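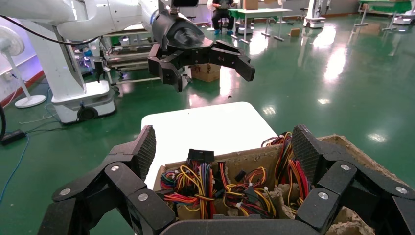 Fig. 1. A box of power-supply wires held in the gripper, second arm over the table.

Course Materials > Robots at Work > Handouts

Week 14: Are they doing our chores yet?
Nadine Masri, 2025-12-11

Okay, so last time we left off in the middle of the laundry argument, and I promised I'd come back to it. Short version: no, I still don't think you should wait for a machine to fold your shirts. Today I want to talk about a job that sounds duller and that I find a lot more interesting, which is getting power supplies in and out of packaging on a shop floor.

I like this one because a power supply is two objects pretending to be one. There's the metal case, which is easy! It's a stiff box, it has flat sides, it stays the shape it was when you looked at it. A gripper can plan for that. And then there's the cable bundle hanging off it, which has no fixed shape at all and will catch on anything. Go back to Fig. 1 for a second and try to say which wire belongs to which plug. I've tried. I gave up on the orange ones.

Write these down, we'll need them for the homework:

rigid = keeps its shape when you pick it up
deformable = changes shape because you picked it up
occlusion = one thing hiding another from the camera

The cable bundle gives you the second and third of those at the same time, and your kitchen does too (think of a sink full of dishes with a wet dishcloth on top). So when somebody asks me whether shop-floor work and housework are the same problem, I say they share the hard half. What the shop floor has going for it is that you can pick the tray, pick the table height and keep the dog out. 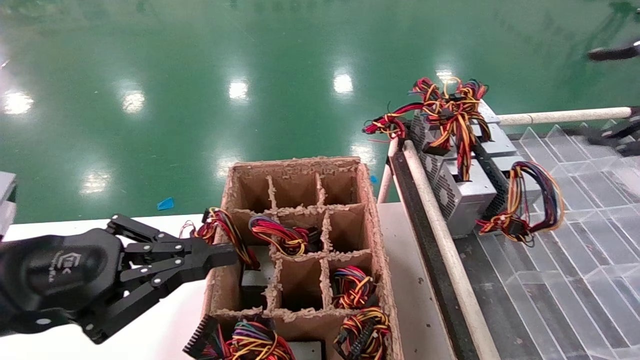

Fig. 2. Divider tray and conveyor. Look at where the cables lie compared with the cells.

The tray helps a lot. Each cell tells the machine roughly where a unit ought to be, so half the searching is done before anything moves. But the cables don't respect the cells, and once a bundle is draped over a divider wall you can pull on one thing and drag its neighbor along. Same story with two units close together on a conveyor. A person just sort of flicks the wires aside with a pinky and never thinks about it. Try writing instructions for that flick sometime, it's miserable.

Now the numbers exercise. Take a made-up log from a line we'll call Karkcombe: 2,557 picks tried, 2,552 finished without help. Looks wonderful, right? That's five failures. Before you cheer, ask me what I left out. Who untangled the cables beforehand? Did a stuck pick that got fixed by hand count as a try? How long did each one take? If a single pick takes 73 seconds, your aunt is faster, and she can answer the phone while she does it.

So my answer to "yet" is: some of it, in a tidy setup, with a person nearby. At home, I'd trust a machine with the floor and not much else.

For next time: choose one chore you do yourself, list every object in it, and mark each one rigid or deformable. One page is plenty. Bring it on paper please, the upload folder is full again.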